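Pimico Users Board > Simulation > Faults and weird behavior

Thread: Arm drives through whatever is next to the target (bedroom map)

tradawind_27
OK so I need a sanity check. I'm running the Namo controller in the bedroom map, the one with the person on the bed, and my collision stop is broken. Log from Monday says 104 contact events and 6 stops. Six! The stop is supposed to trip on every single one. Grabbing stuff off the dresser is where I notice it most. 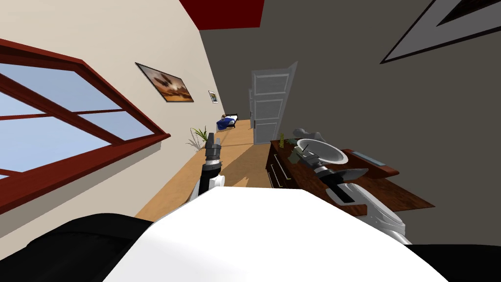 Head view, right hand at the white bowl.

It's only sim, I know, but the same config goes on the real arm in March and I'm not thrilled about that.

oldgrease
What's your contact threshold? The Renaud plugin shipped with it set to 60, and for light props that may as well be off.

tradawind_27
It was 60. I dropped it to 27 last night and now it stops all the time, even when the hand is only closing on something it's meant to hold. The wrist view is where I've been staring at it, fingers spread at the end of the green block.
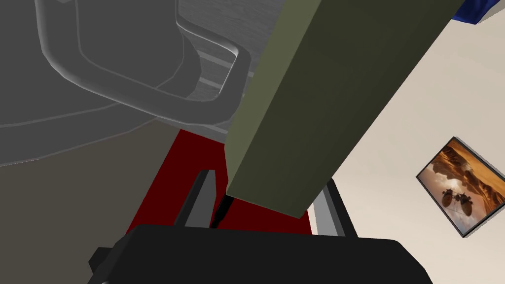
Thread reading time: 2 min

pell_mell
Then the threshold isn't your problem, and I'd put it back. You probably have the fingers and the palm in one collision group, so a normal grasp looks just like a crash. Split them.

oldgrease
Disagree. Splitting groups hides it. If a person is in the map I want it stopping too often – you can tune the annoyance out later.

pell_mell
A stop that goes off all day is a stop people switch off. I've watched it happen at two shops.

tradawind_27
You're both kind of right?? I split the groups and left it at 27 for everything except the fingers. Way better on the dresser (no false stops on the bowl so far!), but I still get contacts logged with no stop when the gripper is out over open floor

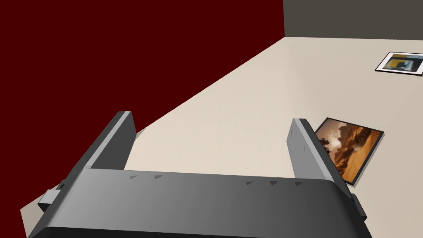

and that part makes me think the Trada logger is stamping events late, so the stop check reads the old state. Going to turn off batching tonight and rerun the whole thing.

oldgrease
Post the raw log when you do. And please don't load that config on the real arm yet.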